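Search the archive Enter keyword All issues Go

Planning the Second Gripper: How One Mid-Sized Plant Rewrote Its Equipment Budget

By Santino Iturra

When Bedamix approved its first robotic handling cell, the request that reached the finance office was a single page. It named an arm, a gripper and a price. The cell was delivered on schedule and has been in service since, but the final cost bore little resemblance to the page that had been signed. Guarding, floor anchors, electrical work, a replacement set of fingers and two rounds of operator training had each arrived as a separate request, and each had been charged to a different account.

The company, which packs dry goods for regional grocers, has now completed planning for a second cell. The document supporting that purchase is considerably longer. It was prepared under Hipólito Lagos, the plant's manager of capital projects, and it has drawn interest from other firms of similar size that are weighing their first or second investment in automation.

"The first time, we bought a machine," Mr. Lagos said. "We then spent a year buying everything the machine needed in order to work. I did not want to go back to the board with another year like that one."

The revised procedure divides a project into six cost groups: the arm, the end-of-arm tooling, the work area, software and simulation, training, and spare parts. No group may be left blank. If a department believes a group will cost nothing, it must say so in writing and name the person who reached that judgment.

Tooling received the closest attention. The first cell was purchased with a gripper suited to the cartons then in production. When the carton changed, the fingers had to be replaced, and the line ran at reduced output until the new pair was fitted. For the second cell, Bedamix asked its bidders to quote the gripper body and the fingers as separate items, with a stated price for additional finger sets over the life of the contract.

Two suppliers submitted full proposals. Gakell offered a complete package at a fixed price, with installation included. Zamholm quoted the equipment alone and provided an hourly schedule for engineering support. The Gakell figure appeared higher on first reading. Once the plant's own labor had been added to the Zamholm proposal, the gap between the two narrowed to a sum that Mr. Lagos described as "smaller than our first overtime bill."

The labor estimate proved the hardest part of the exercise. Maintenance staff had kept careful records for the first cell, and those records showed 248 hours of in-house work in the period between delivery and acceptance. None of that time had appeared in the original request. The new plan carries it as a budget line, along with an allowance for the shift supervisors who attend acceptance tests.

Floor space was treated in the same manner. The area set aside for the second cell, known inside the company as Bravo, measures 1,304 square feet and had been used for pallet storage. Moving that storage carried a cost of its own - racking, a forklift lane, new floor markings - and the plan assigns it to the robot project instead of the warehouse. The warehouse manager is reported to have welcomed the change.

Simulation was the one item that met with resistance. Several members of the review panel regarded it as a service that a supplier should provide at no charge. Mr. Lagos argued that a model paid for by the plant would remain with the plant, and could be used again when a line was rearranged or a different gripper was under review. The panel agreed to fund a single license and a modest amount of modeling time, to be reviewed in June.

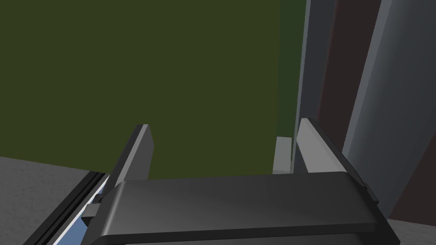
A simulated view over the open gripper, with both fingers apart and nothing held between them.

Modeling work is now budgeted before any purchase order is issued. Staff are asked to study reach, clearance and finger opening on screen, and to record every change they would otherwise have requested after delivery. Each entry is priced. The resulting list is attached to the final request so that the board can see which changes were accepted, which were declined and what each would have cost.

The plan also sets a reserve. Bedamix had no formal contingency for its first cell, and unplanned items were met from the general maintenance budget. The second project carries a reserve that may be released only by the plant manager and the finance office together. Any unused portion returns to the capital account six months after acceptance.

Spare parts were the final group to be settled. The plant will hold one complete set of fingers and one set of cables on site. A spare gripper body was considered and set aside on grounds of cost, although Gakell has agreed to hold one at its own depot under the service contract. Mr. Lagos would have preferred to keep it in the plant's own stockroom, and he has noted that preference in the file.

The board approved the Gakell proposal with one amendment, which moved operator training ahead of installation. Site preparation in the Bravo area will begin once the pallet racking has been relocated.

Published 9/12/20. Contact the editors | Copyright, all rights reserved | Back to top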